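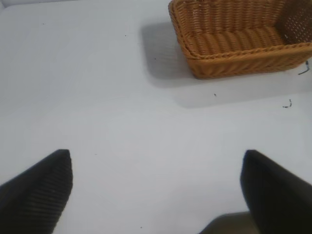
Flolley gig listings

Version of April 2024. Maintained by Marichka Yatsenko.

What it is

A table of 3000 live music listings from venues in and near Midthorpe, one row per advertised performance. Most came from posters and venue newsletters. I typed them up and Melnychuk checked a sample of 83 against the originals. In 7 of those the start time was wrong, so treat the times with suspicion.

Fields

act: name as printed, spelling mistakes included
venue: name as printed
date: day, month, year
doors: start time, blank if not given
price: full price on the door
genre: see below

About the genre field

I don't trust it and neither should you. The words come from promoters, who will call anything with a hand drum "Afro-soul" and anything slow "intimate". One singer appears under five genres in a single summer. Clutico, the sorting script in the tools folder, folds these into 20 broader labels. It is tidy — and I doubt it is any more accurate. The printed wording is kept in genre_raw so you can disagree.

What it can't tell you

Whether a gig took place. Cancelled shows are rarely un-advertised. It says nothing about attendance either, whatever the phrase "sold out" on a poster may claim. Please don't use it to argue that live music in the town is booming or dying. I have seen both tried with less.

Known problems

Support acts are missing before May 2019.
Free gigs and gigs with no price given both show as 0.
Two venues changed names and have not been merged.

Corrections

Open an issue with a scan of the listing. I won't change a row on memory alone, mine included.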